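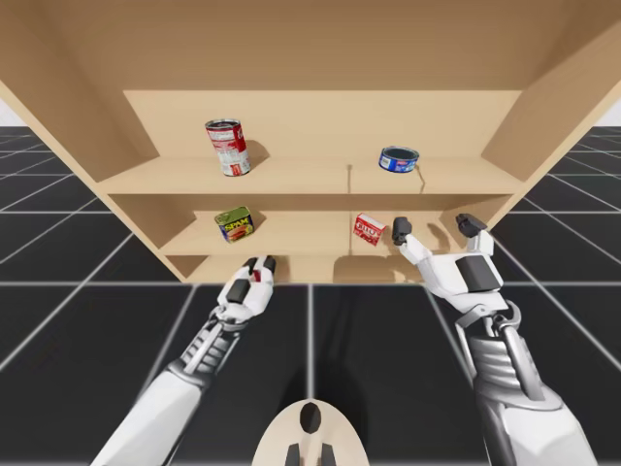
Stepper on a printed arm skips when the elbow lifts

Posted in Hobby Robotics > Motors and Drivers

I'm building a small desk arm from the Plaltema plans. All the plastic parts are printed, and the electronics are a Wistero driver board with the stock steppers. The base and the wrist work fine. The elbow joint skips steps when it lifts from straight out to straight up. Going down is no problem.

I've already swapped the motor for a spare and it does the same thing. The belt is tight. The board is set to the default current and the speed in the config is 2000 steps per second. With no gripper on the end it makes the move most of the time. With the gripper on it fails nearly every time, and then the position is off until I home it again.

Do I need a bigger motor, or is there something to change in the settings first? I'd like to keep the same mount if I can, as the print for that part takes all night.

Sultana

Don't buy a motor yet. 2000 is too fast for that joint with a load on it. Steppers lose torque as they speed up, and straight out is where the elbow needs the most. Drop the speed to half and also lower the acceleration, which is a separate line in the config. A lot of people change one and forget the other.

If it still skips, raise the driver current a little at a time. Turn the power off before you touch the adjuster. Run the arm for a few minutes after each change and check the motor with a thermometer. I stop at 60 C on printed mounts. PLA gets soft near there and the mount will sag, and then your belt goes loose and you're back where you started. If you have to run hotter than that, reprint the mount in PETG.

Also check the pulley set screws. There are 2 on the elbow pulley and one of them should sit on the flat of the shaft. A slipping pulley looks just like skipped steps.
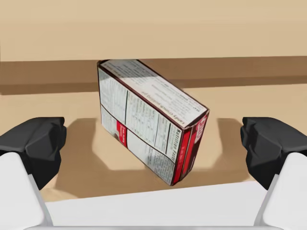 Cardboard food box between two gripper fingers, simulated

Nullavico

had the same thing, i put a spring on the elbow and it went away. any spring from the hardware store

plaltema_builder

The spring does help, but pick one that doesn't pull the arm up by itself when the power is off. Mine did that and hit the lamp. I'd fix the speed and acceleration first, as the post before says.

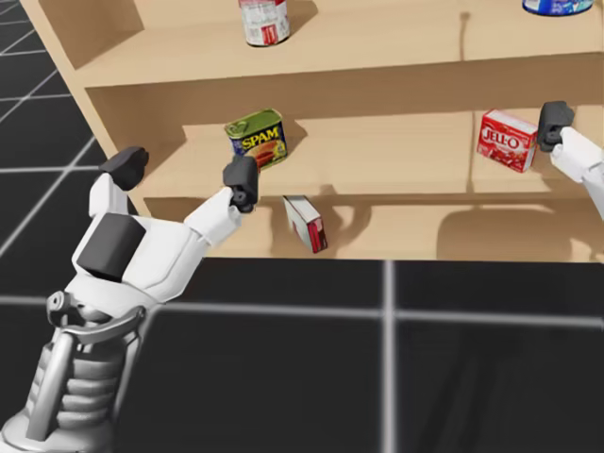 Simulated shelf with cans and small boxes, two arms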